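Skimville Play Kitchen — the gallery

Pictures page for the toy kitchen at Clinholm, finally. Ok-hee Hong has been asking since before half term and I've run out of excuses. Short notes with each bit, more when I get a minute. June 2026.

For anyone new, the kitchen lives in the back room at Clinholm and goes out on loan to playgroups, nurseries, the odd birthday. It came to us in bits in two banana boxes. Byung-chul Hwang put most of it back together over a weekend, Hyun-seo Song did the sorting and I did the labels, so blame me for the spelling. The whole lot is down in the loan book as number 132, please use that when you ring and not "the little cooker", we have had mix ups.

I've done the headings in the order people normally ask about things. Stove first, then the rest. Some sections are words only so far.

The stove top and buttons

Everybody's favourite, and the bit that gets fought over. Black plastic grate with nice chunky bars, burner cap with a ring of little holes, two red buttons on the pale grey front. Then the black keypad with its white numbers, which is where the bigger ones go straight away. Soo-ah Jeon's group used it as a phone, a till and a lift in one morning. There's a clock sort of symbol down by the 1 and a triangle up by the 9. We've had "that's the go button" for the triangle and I'm not arguing.

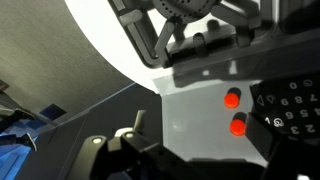
Pots and pans

Kept in the blue crate, lid on please. Two saucepans, a frying pan and a kettle that has lost its whistle sticker. The small saucepan is the one that wanders — it came back from Kyei in somebody's welly bag last time, thank you to whoever posted it on. Picture to come once the handle is glued. Miklós has the handle.

The food

Wooden veg, the felt eggs, a great many tins. Hyun-seo went through the lot and took out anything chewed past saving. The bread is new. The pizza is not new but has been given a good wash and looks alright for its age. If your group has a spare carrot we would love a carrot.

Also please don't add real pasta to the crate. It gets everywhere and then it gets under the sink.

Aprons and hats

Four aprons, all child size, velcro at the neck so no strings to tangle. Ok-hee made them out of curtain ends, the stripy one is the best one and they all know it. Hats are paper and don't last so we send a fresh packet with each loan. Wash the aprons at 40 and don't tumble them, the velcro goes fluffy and then it doesn't grip.

The menu cards

Soo-ah drew these. Soup, fish, toast, "cake of the day". Laminated, wipe clean. The toast card has teeth marks and will be redone. A few groups have asked for copies in big print and she says yes, just give her a week or so.

Borrowing it

Goes in the back of a normal hatchback with the seats down. Loans are a fortnight, longer in the holidays if there isn't a queue. Bring it back clean and dry, damp cloth is plenty, no sprays on the numbers or they will rub off like they did on the old till. Tell us if anything is loose or missing, we'd much rather know, nobody gets told off.

Collection is from the side door at Clinholm, not the front, the front sticks. Ask for Byung-chul or me. If it's pouring he will help you carry, he says he won't but he does.

Wevance have it next, then Kyei again, then it's home for a bit and Miklós can get at it with the screwdriver. After that it's free, so get your name down.

Still to add

Sink and taps. The shelf underneath. The tins, when they have all been fished out of the sandpit. Soo-ah has some nice ones of the menu cards on her phone and has promised to send them over, so thoes will go up next.

If your group has had the kitchen and you have pictures of the food or the aprons, send them in — things only please, no children's faces, we don't have the forms for it.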